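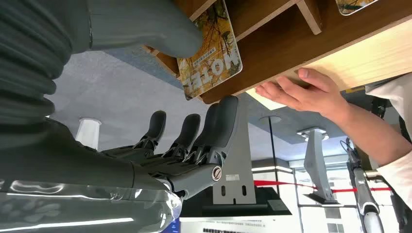
Fig. 4. A paperback in its compartment, sitting slightly proud of the wooden divider.

Section 5. Loading the shelf and the desk organizer

Read Section 3 first if the shelf isn't fixed yet. The Grovitz leaflet says you can load it "in any order, in minutes." We have our doubts about the minutes, and the order matters more than the leaflet lets on.

5.1 Books in the wooden shelf

1. Sort by size before you sort by anything else. Color and subject look nice on the box, but a tall paperback won't shrink to suit your system.
2. Slide each book in spine or cover first, whichever you can live with. Push from the lower edge with your thumb until it stops.
3. Check how far it sticks out. A little is fine. If it stands out by more than 9 mm, try the next compartment along.
4. Don't force a soft cover past the divider. The corner folds, and it stays folded.

Note: The leaflet claims the compartments suit "all standard formats." It doesn't say whose standard. Measure one book you care about before you trust it.

Caution: Do not hang anything from the dividers. The optional hooks (part 3297) are sold for the metal version. Skororthorpe will happily ship them to owners of the wooden one.

5.2 The cardboard organizer

The Kikurell organizer is a tan cardboard grid with small rectangular slots. It arrives flat. Allow nearly 400 seconds for assembly if you have done it before and a good deal longer if you haven't.

1. Fold the outer box and press the tabs home.
2. Lock the long strips and the short strips together, slit to slit, on the table. Then lower the whole grid into the box.
3. Set the organizer to one side of the laptop, where you can reach the slots without leaning across the keyboard.
4. Run charging cables the other way. A cable looped over the slots will end up in them.
5. Put small, light things in it. The packaging says "tools." Cardboard is cardboard.

Keep bottles off the work surface, or at least capped and lying somewhere they can't reach the box. One spill and you'll be folding a new one.
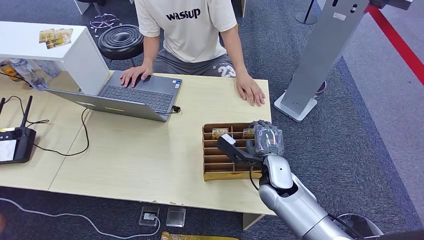
Zoia Hrytsenko wrote in to say that she labels every slot and has never lost a paper clip since October. She also thinks step 3 is fussy: "Put it where you like and move it when it annoys you." We have left step 3 as it stands. On labels we remain unconvinced, as the ones we tried peeled off the cardboard and took the top layer with them. If you want labels anyway, write on the box in pencil.

5.3 Checking the floor

Small items that miss a slot end up on the carpet, and a speckled gray carpet hides them very well. Look before you roll a stool back.

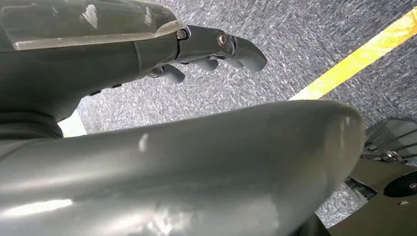
Section 5.3 written by Hnat Yatsenko

1. Clear cords and loose wire off the floor first.
2. Get down low and look across the carpet from the side. Looking straight down finds very little.
3. Work outward from the table, then check around the bases of any stands or poles.
4. Vacuum last.

The Han felt mat (part 3288) is advertised as "catching everything you drop." I used one for a month. It caught crumbs. Buy it if you like the look of it, and do steps 1 to 4 regardless.

Spare strips for the organizer are listed in Section 8.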